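Storing small bits in one metal bin without scratches

I keep odds and ends in a grey Collico bin on the hall table, 31 cm deep. Everything slides about and my glasses get marked. Do I need dividers?

Posted by bluegate, 18 July 2019

martlet30
Dividers are fine but they eat up space. I lined mine with felt and it stopped most of the sliding.
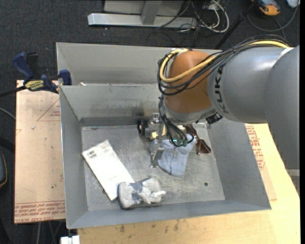

Goritz
Felt wears thin in the corners, so I'd sort the contents first. Cloth can go in as it is – glasses are the trouble. Sunglasses lying on bare sheet metal, next to a light blue piece of fabric, with a flat white box further over, will pick up marks sooner or later. Put them in a hard case and stand any boxes along one side.

pennyw
just get a drawer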